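3 min read · 56 shares · 4 comments

Stellthorpe opens the doors on Starkel, a peg board game for slow evenings

Apr 30, 2022

Hi everyone, Reet Paju here, writing from the workshop at Stellthorpe. I'm supposed to keep these announcements short and businesslike, and I've never managed it yet, so get yourself a coffee. We have a new game! It's called Starkel, it goes on sale today, and I've been itching to tell you about it since December.

Starkel is a tabletop puzzle for one or two people. You get a board, a bag of pegs and a stack of pattern cards. You pick a card, you fill the slots to match it, and the pegs you've already placed start getting in the way of the ones you still have in your hand. My mother finished the first card in the time it took me to make toast. The one at the bottom of the stack kept her at the table until supper and she wouldn't let me help.

We make small wooden and molded games here, and most of our customers have known us for Skelex, the stacking one with the wobbly base. Starkel is much calmer. There's no timer and nothing falls over. You can walk off in the middle of a card, feed the dog, answer the door, and come back to it just as you left it (assuming you don't have a cat, in which case I can't promise anything).

A lot of the work went into the pegs. The early ones were too short, and you ended up pushing them around with a fingernail. Then we made them too fat and they hid the slots next door, so you couldn't see where the next piece should go. We kept a tally on the wall, and by the time we had a shape we liked we'd cut 2693 test pieces. I still find them in coat pockets. What we settled on is easy to pinch between finger and thumb and sits straight once it's in.
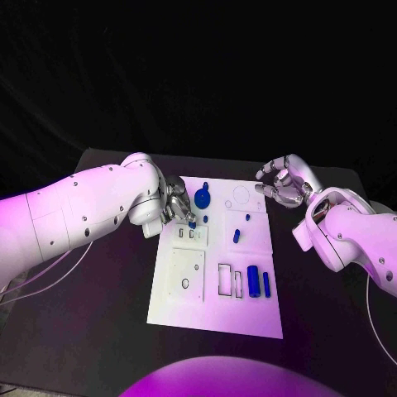
A small blue peg-like piece over the slotted plate, with the white work board on a dark tabletop.

The color took some arguing too. I wanted everything plain and pale, and Szulc, the print shop that does our cards, sent back proofs in blue that made me change my mind on the spot. Blue is easy to pick out when you drop one on a rug, and you will drop one on a rug. Every set comes with a few spares for that reason.

In the box you'll find the board, the pegs in a cotton bag, and nearly 56 pattern cards, sorted into 4 levels from easy to very stubborn. I'd start at the bottom even if you're good at this kind of thing. The first level teaches your hands how the slots feel, and after that you can stop looking at your fingers and think about the pattern instead.

We'll have three boards set up on the long table in our shop all through opening week, so come in and try a card before you buy. Bring the kids if they're past the age of eating small parts. Stores that already carry Skelex can add Starkel to their regular order, and new stores can write to me directly. If you review games, ask me for a copy and tell me which level you'd like to be beaten by.

Replacement pegs will be sold by the bag, and there's a second pack of cards on my desk that I'm not allowed to talk about until it's been proofread.

Thanks for reading, and see you at the long table!

Reet

Press contact: Reet Paju, Stellthorpe
© 2022 Stellthorpe. All rights reserved. | Back to top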